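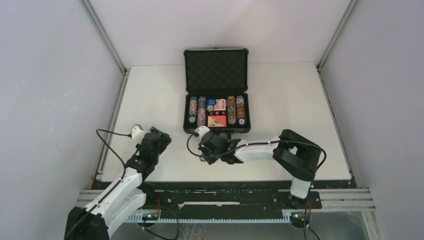 Pakzad pauses two-arm packing trials after a cable fault

July — for immediate use

I run the small automation workshop at Pakzad, and I'd much sooner be writing to you about something that went well. But we had a fault on one of our two-arm packing cells last month, a few of our customers have heard bits of it second-hand, and I think it's better you get the whole thing from me.

Nobody was hurt. The cell was closed up at the time and the person running it was standing well back, at the desk. What happened is that the right arm carried on moving for 2 seconds after it had been told to stop. Two seconds doesn't sound like much until you're watching it! It pushed a games case across the tabletop, bent the lid hinge and came to rest against the side wall.

The job was one we'd been doing for Flastitz, who sell boxed games and wanted to know if a pair of arms could load chips and cards into a carrying case without scuffing anything. We'd got through 1,305 loading runs before this one, and I'll admit we had all become a bit relaxed about it.

We spent a good while blaming the software (sorry to the software people, I owe you cake). The real cause was a cable. The lead from the wrist camera runs back along the arm, and over all those runs it had rubbed against the edge of a bracket until the outer cover wore through. When the bare part touched metal, the controller lost contact with that arm, and the arm finished the last move it had been given. It should have stopped dead. That second part is the one that bothers me, and it was our mistake in how we set the thing up.

So, what we've done. All 58 of our cells are off until each has been checked by hand. Every camera lead is being re-routed with more slack and a soft sleeve where it passes a bracket. Plovus, who make our controllers to order, have changed the settings so that an arm which loses contact cuts its own power straight away, and we've tested that by pulling leads out mid-move — a surprisingly cheerful afternoon.

If you have one of our cells on your site, please leave it switched off and ring the Trunley workshop. We'll come to you, and there's no charge for the visit or the parts. Flastitz have had their damaged case replaced and have asked us to carry on once the checks are done.

Press questions can come to me at the Trunley workshop, any time after 9 in the morning.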